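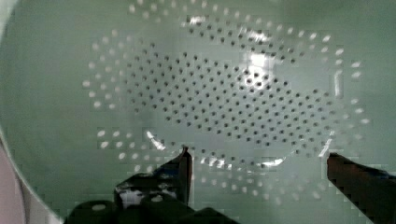

My old colander lasted through two apartments, one marriage and more spaghetti than I would care to own up to, and when one of its feet snapped off last August I put a folded dish towel under it and carried on like that for months. My sister finally lost patience with me and bought me the Levitz 30, a plastic colander with a wide, shallow bowl. I have used it nearly every day since, so I feel ready to say a few things about it.

First, pasta, which is why most of us own one of these. I cook a 500 gram package at a time (the imported kind, from the little Grosberg market near my work) and the Levitz holds all of it with space left over for a good shake. The water goes through fast. My old one had long slots, and thin noodles used to slip into them and hang out underneath like a beard. The Levitz has small round holes and I have lost very few strands, even with angel hair. Orzo is fine too. Rice is mostly fine, though a few grains do get stuck, and you will be poking at them with a toothpick or giving up and letting the dish brush deal with it.

Where I have really come to love it is beans. I am a dried bean person – I got it from my mother, who kept hers in coffee cans all along the basement stairs – and I go through a lot of them over the winter. Soaked beans are heavy, and with the old colander I always felt the handles give a little. These don't. I can lift a full load out of the sink with one hand while I move the pot with the other, and I don't have strong wrists.

It's good for greens as well, but the shallow bowl does work against you there. A big bunch of spinach piles up over the rim and you have to wash it in two batches. If salad is your main concern I would look at the Yule, which is deeper and narrower. I borrowed one from my neighbor Solange Cordier for a week and it was lovely for lettuce and annoying for everything else, mainly because it tipped over in my sink whenever I poured from the left. Solange has a flat-bottomed sink and swears it has never tipped on her, so measure yours up before you listen to either of us.

I also had a Zasow for a while, the enameled one. Beautiful thing. It chipped the second time I knocked it against the faucet, and now it has a geranium in it.

Now for the complaints. The Levitz stains. Tomato sauce left in it overnight gave mine an orange blush on the inside that took a baking soda paste and a sunny windowsill to get rid of, and I can still find it if I go looking. The rim has a little lip that holds water, so when you think it is dry and you tuck it under your arm to put it away, you get a cold trickle down your sleeve. I have done this more times than a grown woman should. And it doesn't nest well with mixing bowls of any other make, so it sits on top of my stack like a hat.

It has been through the dishwasher on the top rack all this time and hasn't warped. The leaflet says top rack only and I have done as I was told.

Would I buy it again? Yes, and I did, for my son's first kitchen. He wrote to say thank you and asked whether it could go in the microwave. It can't.

Four stars from me. I'd give it the fifth if they fixed that rim.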